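From: Witold Zalewska
To: home-automation list
Subject: Re: [list] clearing tables, are we there yet

On Friday Pin-yu Mak wrote:

> Has anyone here got a straight answer on when I can stop clearing up after
> other people? I look after the shared rooms at Iriscombe and it's the same
> every evening. Tables full of stuff. Bowls, remotes, ornaments somebody
> moved and didn't move back. I don't want a butler. I want the table clear
> by the time the next group comes in.
>
> The Norik people quoted us for an arm plus a year of support and the sales
> guy was very sure of himself. Said "tabletop tidying is a solved problem."
> Then I asked if it could do it with our things on our table and he said
> it would need a site visit. So is it solved or is it not?
>
> Also what does everybody do about breakables. We have a small statue on
> a base that I would be in real trouble over.
>
> Pin-yu

Pin-yu, typing this between two other things so forgive the state of it.

Short version — partly solved, and the part that isn't is the part you're paying for.

Longer version. We've been running tidy-up tasks in simulation at Bronetero since January. Mixed objects on a table, one arm, pick up whatever it's told to and put it where it's told to. Last batch was 1307 attempts. 800 of those ended with the right thing in the right place. The other failures sorted themselves into two piles. 325 were bad grasps, slipped or never closed on anything. The rest were mostly the arm bumping a neighbor on the way in, which in your rooms would be the statue.

And that's sim. In sim nothing breaks, you reset and go again. I wouldn't quote you that as a number for a real room, and if Norik gives you one ask which kind it is. Ask twice.

What's easy now: a single boxy thing with space round it. Cubes are nearly boring. Bowls OK if there's a rim to grab and nothing heavy in it. Reaching down from above works far better than coming in from the side.

What isn't easy: flat things. A remote lying flat gives the fingers very little to get hold of, worse if something is standing right in front of it. Shallow dishes same story. Anything with arms or points, because there are lots of places to grab it and most of them are wrong. Tall things on a base — it can often pick them up, I just wouldn't let it near one I cared about. The base and the figure are not always as well attached as you think, and the arm has no idea.

The other thing people skip over is WHERE stuff goes. Your email says "clear." Clear to where? A person knows the remote lives by the TV and the bowl goes to the kitchen. The arm bolted to a pedestal next to the table can reach the table and a bit of floor. So you get a table cleared into a bin by the table, and then you carry the bin. Maybe that's worth it to you, I don't know your evenings. A base on wheels changes that but then doors, and then I'm writing you a much longer email.

On cost, Cieślak (the small shop, they used to do packing lines) put one in for a shop-floor customer, sorting returned parts off a bench. They told me 485 hours of somebody's time before it ran a shift without being rescued. One bench, same parts every day, good lighting, and they do this for a living. Your rooms have different junk every night.

So if it was my money:

Take the site visit, it's free I assume. Don't tidy up first!! Leave the room exactly how you'd find it on a bad evening and have them run it then, with your stuff, not the sample kit out of the van.

Ask what happens when it drops something. Does it notice? Does it try again or does it stop and wait for you? A lot of them just carry on with an empty hand, putting nothing very carefully into the bin.

Put the statue on a shelf. I mean it, today, robot or no robot.

And ask for a month before you sign for a year. If they say no to that you've learned something for the price of an email.

I'm not being gloomy about it, the grasping is miles better than when I joined this list and I'd be surprised if the flat objects are still a problem for long. But a table in a shared room is a harder job then it looks, and the sales guy knows that or he wouldn't need the visit.

Will send the failure breakdown when I've got it in a form anyone else can read. A still from the sim set is at the bottom.

Witold
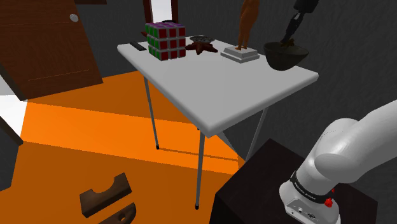
Can a robot arm be left to clear a shared table without anyone watching it?

Not for a mixed table that changes every day. One kind of object on a fixed bench is realistic, with a lot of setup time first, and somebody should still be close enough to step in.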